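Section 3. Bench Mounting, Cable Routing and First Motion

This section applies to the Briem desktop arm as assembled from the Hendbridge parts kit, for use at home or on a shared bench at the Pesbridge workshop. Complete Section 2 (Mechanical Assembly) before you begin. All joint fasteners must be tightened and marked, and the power supply must remain unplugged until step 3.3.1.

3.1 Preparing the Bench

1. Select a bench that does not rock when pushed by hand. Folding tables are not suitable.
2. Place a gridded cutting mat on the bench surface. The grid is used as the position reference in Section 4 and must remain in the same place once the arm has been calibrated.
3. Set the base so that its front edge is parallel to a grid line. Tighten both bench clamps evenly.
4. Grip the base housing with both hands and attempt to twist it. If the base moves, loosen the clamps, reset the base and repeat step 3.
5. Remove tools, drinks and loose hardware from the area the arm can reach.

Note: Members using the shared bench shall return the mat to the rack after use. Members who have an arm in calibration may leave the mat in place, provided that a name tag is attached to the clamp.

3.2 Routing the Cables

1. Move the arm by hand to the full extent of each joint, with the power off.
2. Route the wrist cable from the middle joint to the wrist in a wide curve. Leave enough slack for the wrist to turn to both of its stops without pulling on the connector.
3. Secure the cable at the joint bracket only. Do not tie it to the forearm at any point between the joint and the wrist.
4. Move each joint through its full travel a second time. The cable must not enter the gap between the brackets.
5. Check that any cable hanging below the joint clears the work area when the arm is at its lowest position. If it does not, shorten the hanging length at the joint.

CAUTION: A cable that is too tight will unseat the wrist connector during motion. The motor will then hold its last position or drop without warning. Do not proceed to 3.3 until step 4 has been completed with no contact.

Builders who fitted the earlier Gerwood bracket should note that its cable slot is narrower. The slot may be widened with a small round file. Remove all burrs before replacing the cable. 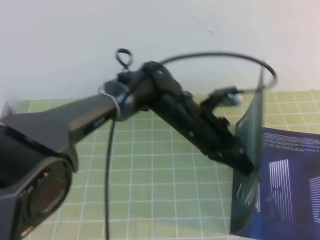
3.3 First Motion

1. Confirm that the emergency switch is within reach of your free hand. Plug in the power supply.
2. Start the control program and wait for the status line to read READY.
3. Set the speed limit to 15 percent. Do not raise this limit during first motion.
4. Select the base joint and move it a short distance in each direction. Repeat for each remaining joint, working outward to the wrist.
5. Record the center position of the wrist motor. The nominal value is 2,128. If the recorded value differs from the nominal value by more than 43, switch off the power and refit the wrist horn as described in Section 2.
6. Open and close the gripper three times with nothing between the fingers.

CAUTION: Keep hands, hair and sleeves away from the joints while power is applied. The arm does not sense contact.

3.4 Light Contact Test

The contact test confirms that the gripper can be lowered onto a light object without overloading the wrist. Use a folded card or a similar item of no value.

1. Stand the card on the mat within the reach of the forearm.
2. Lower the gripper toward the card in small steps. Pause after each step and read the load value for the wrist.
3. Stop when the gripper touches the card. The card may lean or slide. This is acceptable.
4. If the load value continues to rise after motion has stopped, raise the arm at once and check the wrist for a binding screw.
5. Close the gripper, lift, and return the arm to its rest position.
6. Repeat the test with the card placed to the left and to the right of the first position.

Note: A slight shake in the forearm at full reach is normal at low speed. A shake that continues at rest indicates a loose fastener at the middle joint.

3.5 Records and Assistance

Enter the wrist center position and the result of the contact test on the build sheet. Builds made at the shared bench must be signed off by Esben Thygesen or Azlan Wuisan before the speed limit is raised. Home builders may sign their own sheet and should keep it with the arm.

Proceed to Section 4 (Calibration to the Grid).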